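Paper Days at the Brelley Room
Gallery put together by Iraklis Kourkoulas

Welcome in! We've been folding, wrapping and fussing with big sheets at Brelley since March, and everyone keeps asking how it's going.
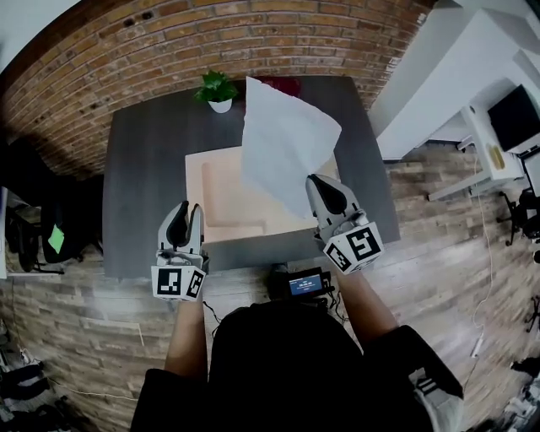
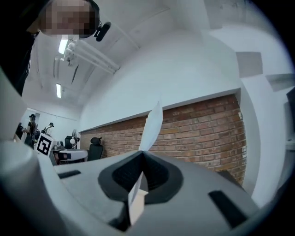
Red brick, and plenty of white to handle.

My own weakness is tray lining, which I learned from Américo Amaral over 3 long evenings and a great deal of tea. He cuts everything a little too big and trims later (I never have the patience!). The pale tray on the dark table has a shallow recess, and a shape like that wants its creases pressed in gently from the middle out.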